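Chapter 3
Home Advantage and Other Things Fans Believe

Ask anyone in the stands at Drilovo why their team wins more at home and you will get an answer before you finish the question. The crowd. The noise. The long bus ride the other side had to take. Every one of these may be true. The trouble is that people were sure of them long before anyone checked, and being sure is cheap.

This chapter looks at what happens when you do check. We start with soccer, where home advantage has been talked about the longest, and where the talk has run furthest ahead of the proof.

Take the case of Senthil Iyengar, who coached Plalleck through a season in which the club lost only 3 home matches. The local paper put it down to the fans. Iyengar put it down to the pitch, which was narrow and suited his back line. Ohemaa Eshun, the club's captain, thought both of them were dreaming and pointed at the schedule: the strongest visitors had all come early, in September, before their new signings had settled in. Three stories, one set of results. The league table cannot tell you which is right, and you should be wary of anyone who says it can.

The crowd story has an extra problem. Plalleck's average gate that year was 700. The season before it was 500, and the home record was nearly the same. If noise wins matches, those added voices did very little. A defender of the crowd theory will say they were the wrong kind of fans, or that the players needed time to get used to them. Watch for this move. A claim that can be patched after every bad result is hard to test and easy to love.

Figure 3.1

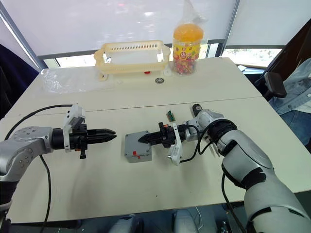
Two robot arms over a white table, grippers pointing toward each other.

Referees are a better bet, though the evidence is thinner than it is often made to sound. Nithin Reddy went through 35 matches in the Mudaliar Cup and logged every yellow card. Visiting teams got more of them. Fine, but visiting teams also spent more time defending, and defenders foul. Reddy's first draft left that out. His second did not, and the gap shrank to almost nothing.

Before you read Section 3.1, write down your own view of home advantage and what result would make you drop it. Keep the note. You will need it for the exercises on page 72.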